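Sorting out the small things
14/10/2024

I have been meaning to write about the button tin for ages, and then about the drawers, and now it's half past nine in the evening with the washing-up still in the bowl, so you are getting both at once. Put the kettle on, this one wanders a bit.

The tin first. It was my grandmother's and it once held shortbread, and for as long as I can remember it has been the place where every small object in our family goes to be forgotten. Buttons, yes, hundreds of them, but also picture hooks, the little bags of spare screws you get with a bookcase, fuses, a key to a house we sold when I was at school, curtain rings, and the brass hinge off a jewellery box that I am still going to mend one day (I am!). When the tin filled up, which must have been fifteen years ago, it was joined by a second tin, then a jam jar, then the left-hand kitchen drawer, and then the right-hand kitchen drawer, which is where the tea towels are supposed to live.

What finally got me moving was a cup hook. One cup hook. I wanted to hang the blue mug back up after the old hook pulled out of the shelf, and I knew perfectly well that I owned a packet of them because I remember buying it, at the hardware shop by the station, in December, in the rain, with a cold. I looked for the whole of a Saturday morning. I found a thimble I thought I'd lost, and a lovely long letter from my friend Nusrat Nanayakkara which had somehow slid down behind the drawer, and I sat on the kitchen floor and read all of it twice. I did not find the cup hooks. I went out and bought another packet, and when I came home and opened the right-hand drawer to get the scissors, there they were, under the tea towels.

So I rang Nusrat, partly about the hooks and mostly to say sorry for never answering the letter, and she laughed at me for a good long while and then said what I needed was little drawers. She has had a set for years in the cupboard under her stairs. Her advice was to stop buying pretty boxes with lids. I have a weakness for pretty boxes with lids. The trouble with them is that they stack, and whatever I want is always in the bottom one, and by the time I've got to it I have four boxes open on the bed and the cat sitting in one of them.

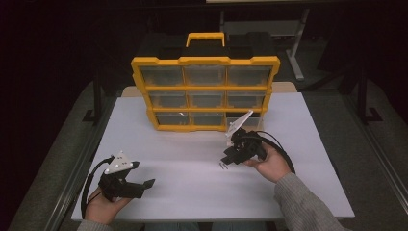
Choosing what goes in which drawer took me far longer than it should have done, and I enjoyed every minute. My first plan was to do it by size, with the tiniest things at the top and the lumps at the bottom, and I got as far as writing it out on the back of an envelope before I saw that I never once go looking for "something small". I go looking for a fuse. So I started again and did it by job, the sort of thing I'd be doing when I needed it. Three rows of three gives you a nice little grid to think with, and I gave the top row to the house, the middle to sewing and the bottom to everything that is neither. The fronts being clear plastic is a great help to a person like me, and so is having a handle on the lid, as I do most of my mending wherever the light happens to be good.

For anybody who likes the detail (I always do, I read other people's larder lists for pleasure), the top row went picture hooks and panel pins on the left, cup hooks and screw eyes in the centre, and fuses and plug bits on the right. I had planned for all the screws to go in there too, but there were far too many and they have gone back to a jam jar for the time being. I did sort out the wood screws from the odd ones with strange heads that came with furniture. I'm keeping the odd ones. I know, I know.

Sewing was harder. You would think buttons would be simple! I started by colour, since that's how my mother did hers, threaded on loops of cotton, and they looked so beautiful in their heaps on the table that I left them there for two days and we ate our supper on our laps. Then I had to admit there wasn't room for that many heaps. What I settled on was shirt buttons on the left, coat and cardigan buttons in the centre, and hooks and eyes, press studs and the good needles on the right. The fancy ones, glass and mother-of-pearl and a funny set of 14 shaped like acorns, have stayed in my grandmother's tin where they belong. It shuts properly now, for the first time since I inherited it.

And then the bottom row. I had grand ideas about the bottom row. It was going to be stamps and string and birthday candles, and for about a week it was, but string does not care to be put in a little drawer, it comes out again when you open it and brings the candles too. The string has moved to a hook on the back of the pantry door (one of the many cup hooks I now own). So it's candles and cake toppers on the left, rubber bands and bulldog clips in the centre, and on the right a drawer of things I can't identify. There is a white plastic peg with a groove in it. There's a sort of tiny spanner. I have decided they can stay there until spring and after that I shall be ruthless.

A few things I would do differently, in case you are about to start on your own tins. I'd clear a proper table first, a plain one with nothing on it that you need that day, and I'd wipe it down so you can see a black press stud when you drop one. Have some saucers ready too. I used every saucer in the house and then egg cups, and egg cups tip over. I would also do the labels last of all. I did mine first, in my best handwriting, and by Sunday evening half of them were wrong and I was picking at the sticky corners with a thumbnail. I've used slips of paper tucked inside the front now, written in pencil, and if I change my mind I just turn them round.

Oh, and have a bowl for rubbish. It sounds obvious but I hadn't put one out, and I caught myself sorting rusty pins into a neat little pile of their own as if I might be wanting them. I threw away 11 dried-up tubes of glue. Where had they all come from? I don't remember ever finishing a job with glue.

The kitchen drawers are the real prize, though. The tea towels lie flat again and the drawer opens without that jerk and rattle, and on the left there is so much space that I have put the rolling pin in it, for want of anything better. I keep opening it just to look. My husband asked me the other evening where we kept the picture hooks and I said "top row, left" without lifting my eyes from my book, and I felt like the librarian of somewhere very grand.

Nusrat is coming to stay at half-term and wants to see the whole arrangement. I've promised her the letter I owe her as well, to be handed over in person, and I had better go and start it while I can still find the stamps.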